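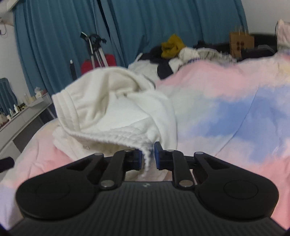
White terry cloth with fraying along the ribbed edge.

Brakum Terry Utility Towel, White
Sold by Branside Kitchen and Linen Supply
Pack of 39
Category: Towels and Cloths > Bar Mops and Utility

We carry two white terry towels, and we'll tell you up front that neither one deserves the words printed on its wrapper. "Hotel grade" has no fixed meaning. Neither does "premium absorbency." We have yet to open a carton from any supplier that claimed to be medium. So read this page as a seller's page, allow for that, and then decide whether you need a utility towel at all. If you have a stack of old bath towels and a pair of scissors, you may not.

What it is

A plain white cotton terry towel with loops on both faces and no stripe, logo or hanging tab. It is meant for counters, spills, glassware you don't care much about, and the general wiping that goes on in a kitchen or a garage. It isn't a bath towel and you wouldn't enjoy it as one.

Fiber: cotton, with a polyester core in the hem thread
Faces: looped, both sides
Color: bleached white
Edges: overlocked on the short sides, woven selvage on the long sides
Wash: hot
Dry: tumble, medium
Bleach: tolerated, see below
Pack: 39, tied in one bundle

The odd pack size is Brakum's doing. We asked for an even three dozen and were told the bundle is packed by weight and the three extra are a bonus. You could also say the price was set for 39 in the first place. Compare by the piece when you shop around.

About that edge

The most common complaint we get about cheap terry is the edge, and it's a fair one. Terry is a loose cloth with a lot of yarn standing up out of it, and once the outer yarns start to let go, the laundry does the rest. Brakum overlocks the short sides with a fairly tight stitch. It holds up better than the Trirton towel we used to stock, which had a folded hem that looked smarter in the package and came apart at the corners.

Better is a low bar, though. A Brakum towel washed hot every day will fray. Trim the hanging threads with scissors and don't pull them, or you'll take a row of loops along for the ride. When the fringe gets long enough to catch on things, move the towel to floor duty.

Absorbency, such as it is

New terry repels water. This goes for ours and for everybody else's, whatever the wrapper says about being ready to use. There is finish left on the yarn from the mill, and it takes 2 hot washes before these towels drink properly. Skip the fabric softener, now and later. Softener coats the loops and you end up with a very pleasant towel that pushes a puddle across the counter.

They also lint. The first load should go in alone, and the dryer screen will need cleaning afterward. For wine glasses or windows, buy a flat-weave cloth. We sell those too, so we have no reason to steer you wrong on this.

Bleach

The sheet from the mill says "bleach safe." We'd call it bleach tolerant. Chlorine weakens cotton every time, and the hem thread yellows a little. Use it for stains that need it and leave it out of the ordinary wash.

Compared with the Lozano Heavy Terry

The Lozano is the other one on our shelf. It's thicker, slower to dry, and costs almost 2 times as much per towel. Does it last twice as long? We doubt it. It feels nicer in the hand, and in a shop where customers see the towels that may be worth something. For wiping down a workbench we'd buy the Brakum and spend the difference on soap.

Shrinkage

Expect some, mostly in the length. The towels also come out slightly crooked, which bothers people who fold in thirds.

Ordering

Sold by the bundle only. Orders placed before noon go out the same day, except Monday, when we're catching up from the weekend. Unopened bundles can be returned. Washed towels can't, even if they disappointed you — try a few before you throw the whole bundle in.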